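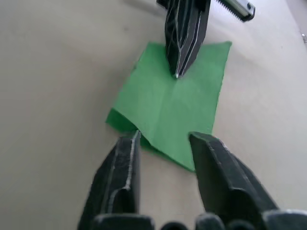 My council sent me a form last May. It was 20 pages long, and it asked for my address on four of them. I filled it in at the kitchen table with a pen, posted it, and got a letter back saying the same form was now only accepted online.

I don't mind doing things online. I pay my gas bill that way and I book the dentist that way. What I object to is the closing of the other door. When Gundevel shut its housing counter, the notice said residents would have more choice. They had two ways of asking for help before and they have one now.

The saving was put at around 2000 pounds a month. I can believe that. Some of the cost has simply moved, though, to the library, where staff spend their mornings helping people reset passwords. It has moved to sons and daughters who do the forms at night. None of that appears in the council's accounts.

Paper has faults. It gets lost and it's slow. But a person can hold a form, see how long it is, leave it overnight and go back to it. The website logs you out after ten minutes and keeps nothing.

I would keep a printed version of every form that decides whether someone has a home, heating or care. Print 100 of each and leave them at the library desk. If they run out, print some more.

We use cookies to improve your visit. Accept all | Manage settings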